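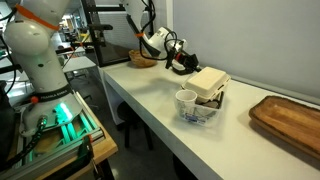
Seven weeks into the Mogensen project and my part is still the clear-the-table routine. Our team is called Dorno, after Sille Briem's old dog, and we have until the end of April to hand in. I spent the morning on the approach path for the second arm. The end of the table near the wall is tight, and with the gripper open and low over the back edge I kept one hand by the stop button. Today's list was the foam takeout box, the paper cup and the basket. The foam box is the one I worry about. It leans in the plastic container, and I still don't know how hard the fingers should close on something that soft. Sille wants to drop the force limit from 2000 to 500 in our settings file and work back up – fine by me.

Lunch was late. We argued over whether the cup should count for points. I say yes.
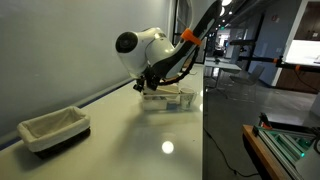 Over the clear bin, cup to one side.

Wrote up 13 lines of notes before going home, mostly about the wrist angle. Sille has the Vastgate report and I have the slides. Need to ask about the key for tomorrow and bring more paper cups.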